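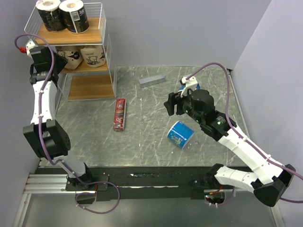 Small-kitchen storage is my favorite thing to talk about, and the part I get asked about most is how to sort out a pantry when you don't have a pantry. I lived for years in a one-bedroom in Wultbridge with two kitchen cabinets and a drawer that wouldn't shut, so everything I know I learned by cramming. The big thing that finally got me organized was going up instead of out. A three-level rack with wire sides and wood-look boards is a good kind to look for, with rolls standing upright on the top board where you can grab them and bags on the board underneath. You get a lot of storage out of one little patch of counter that way, and the wire guards at the ends of the top board mean tall stuff has something to lean on.

So, how do you get there? Set aside an afternoon. Put on music. Eat first (I mean it, I've sorted dry goods hungry and ended up with half a sleeve of crackers for dinner).

Step 1: Take everything out

Yes, everything. Put it on the table, or on a clean sheet on the floor if your table is as small as mine was. Don't sort while you're pulling things out, you'll get stuck on the first shelf reading the back of a couscous box. The first time I did this I pulled out 39 things, and 17 of them were past their date. One was a jar of mustard that had moved apartments with me. Twice!

Wipe down the empty shelves while you've got the chance. Warm water and a drop of dish soap is plenty.

Step 2: Make your piles

I do mine by how I cook and forget about food groups. Breakfast stuff goes together, so oats, honey and raisins are all one pile. Then weeknight dinner stuff, then baking, then snacks. Paper towels, foil, trash bags and that sort of thing get their own pile too. My friend Nuria Kahsay sorts hers by color and it looks gorgeous, but I can never find the rice when I cook at her place.

Step 3: Measure before you buy

Measure the width, the depth and the height of the spot where your rack is going. Write it down on your phone. I once came home from Grevanel with a shelf that was 2 inches too wide for the gap beside my fridge, and I had to carry it back on the bus.

Check the height between the shelves as well, if the rack has fixed ones. Cereal boxes are the usual troublemakers.

Step 4: Load it from the bottom

Heavy things go low — cans, jars, the big bag of flour. Middle level is for what you reach for every day. Top level is for light and bulky. Give the whole thing a little nudge when you're done, and if it wobbles, shift some weight down.

Bags that have been opened want a clip or a rubber band. I fold mine over twice first, push the air out, then clip. For sugar and flour I like a jar with a real seal, and I write the date on a bit of masking tape on the lid.

Step 5: Keep a list on the door

Mine's just a scrap of paper and a pencil on a string. When something gets low, it goes on the list. That's the whole system. It's cut my duplicate buying way down, although I did still manage to own three cinnamons in December.

What if you rent and can't drill?

Stick with freestanding racks and over-the-door hooks. Amanuel Gashaw asked me this in the comments last time, and he ended up using the side of his fridge with magnetic baskets. Great idea, just don't put anything that melts up there, the side of mine gets pretty warm.

Next I'm doing the spice drawer, so if you've got a trick for jars that roll around, leave it in the comments!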